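Second arm back in service at the Rimima bench

The two-arm sorting cell at Rimima is running again after the right arm was taken down for a new gripper mount and a full recabling. Work finished Monday evening and the cell was handed back to the day crew the next morning.

Nattawut Chareonsuk, who looks after the cell, said the old mount had worked itself out of line over the fall. By November the arm was closing a little to one side of whatever it went for, and shoes were slipping out before they reached the basket. Shimming it helped for a few weeks at a time.

The new mount was made by Villaseñor. Fitting it meant loosening the arm's base on the rail, so Chareonsuk used the downtime to replace the cable to the wrist camera and reroute the rest with more slack at the elbow.

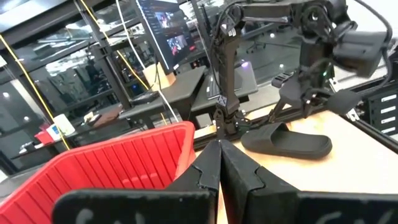 Page last changed: Tue 10 February

Both arms are now being checked on single items, among them a black slide sandal, with the red basket set beside the left gripper. Each arm has to complete 47 picks in a row without a drop before the cell goes back to mixed loads. The left arm passed on its first try. The right arm needed its camera recalibrated and passed on the second.

The finger plates were left alone. They are checked for wear every 2000 cycles, and the next check is due later this month. Beverley Pilkington, who schedules the bench, has asked operators to wipe the fingers down at the end of each shift and to write any dropped item in the log, including the ones the arm picks up again by itself.

Anyone who moves either arm along the rail should rerun the alignment routine before starting a job. It takes roughly two minutes. The torque settings for the base bolts are posted in room 505.

Bookings for mixed loads open again once Pilkington has signed off on the test results.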